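Clarkham Code of Bench Practice

From the open encyclopedia of workshop and laboratory methods

The Clarkham Code of Bench Practice, usually just called the Clarkham Code (or "the code" by people who work under it), is a voluntary set of rules for setting up, running and looking after small robotic arms that share a bench. It grew out of a handful of notes kept at the Clarkham teaching workshop and is now used by a fair number of labs, colleges and makerspaces that have two arms and one table between them. The current edition has 2,037 subscribers on its mailing list, which is a rather lovely figure for a document that began life taped to the inside of a cupboard door.

Background

The first notes were written by Asger Ragnarsson, who looked after the arms at Clarkham and was getting tired of explaining the same things to each new intake. His colleague Firdevs Şimşekoğlu typed them up, rearranged them into chapters and added the section on cabling, still the longest in the code and, many readers would say, the most useful. A copy travelled to the Vatley training centre, where Garba Garba tried the rules out with evening students and sent back 4 pages of corrections, nearly all of which were adopted.

A second edition followed one July, with a new chapter on shared reach written by Nizar Khasawneh. The software firm Sikesis later offered a checklist program that follows the chapter order, though the code itself has always been free to copy and doesn't ask anybody to use a particular program.

Scope

The code covers light arms fixed to a common base and working over the same surface. It doesn't cover mobile machines, heavy industrial cells or anything that needs a fenced enclosure under local law, and it says quite plainly on its opening page that it takes second place to the manufacturer's manual and to workplace safety regulations wherever they disagree.

Mounting

Arms that work together should be fixed to the same rigid member, so that a knock to the bench moves both of them and their positions relative to each other stay put. Fasteners are checked at the start of each working day and after any collision, however gentle it seemed at the time. Moving a base, even by the width of a fingernail, means the pair must be calibrated again before anyone runs a program.

Cabling

Every cable that crosses a joint needs enough slack for the full travel of that joint, and the slack should sit on the side away from the work. The operator moves each joint slowly through its range, by hand or at the lowest speed, and watches the cable the whole way. Straps and ties are trimmed or tucked in. Exposed circuit boards are allowed, provided they're kept out of the sweep of both arms and away from drinks, a point on which Şimşekoğlu was famously firm.

Shared reach

Khasawneh's chapter deals with the patch of table that both arms can get to, which the code calls the common ground. Only one arm may enter it at a time unless the task calls for both, as in a handover or a fingertip alignment check. In that case both run at reduced speed, and the operator keeps a hand on the stop control until the arms have parted.

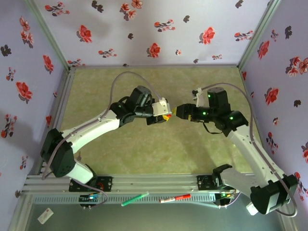
Reading time: 4 minutes

A pair with the gripper tips brought nearly together over the middle of the table, both bases on one aluminium rail, is working squarely in the common ground. The code asks for coloured fingertips wherever possible (yellow and orange are both popular), as they're much easier to follow against a busy background. Patterned side walls and mottled tabletops are permitted, but the surroundings should be noted in the log and left unchanged through a run of trials. Pens and markers may live on a ledge outside the work surface.

Reception

The code has been warmly received on the whole. Cengiz Karakaya, reviewing it for the Keskin workshop newsletter, praised its friendly tone and grumbled at some length about the daily fastener check, which he thought excessive for arms that spend most of their time parked. The check was kept, with a note allowing a weekly one for equipment that hasn't been powered up. A translation into Turkish is under way at Keskin.

See also

Bench calibration
Cable strain relief
Handover tasks
Stop controls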